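Juicer check, home kitchen, February
Filled in by Josphat Mushi
Model: Domum slow juicer, the 7 speed one

Cord and plug: OK. No nicks, prongs straight.
Feet: OK. One was loose, pushed it back in.
Lid lock: OK. Motor won't start with the lid open -- tried it 3 times.
Feed chute: hairline mark near the top. Watch it.
Juice screen: FAIL. Small tear in the mesh. New one ordered from Imel, part 711.
Pusher: OK.

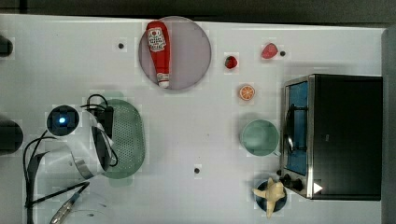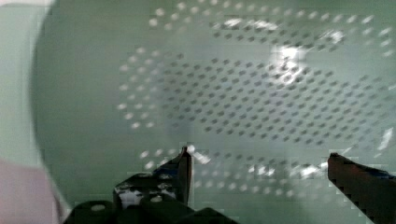

Can the juicer be used while the new screen is on its way?
Leave it unplugged until the part is in. A torn mesh can shed bits of metal into the juice.

Drip tray: OK, stained from beets.
Seal ring: worn but still tight. Replace at next check.
Blade or auger: OK, no chips. Hand wash only.
Storage: moved off the top shelf -- too heavy to lift down.

Still to do: fit screen, run with plain water, sign again.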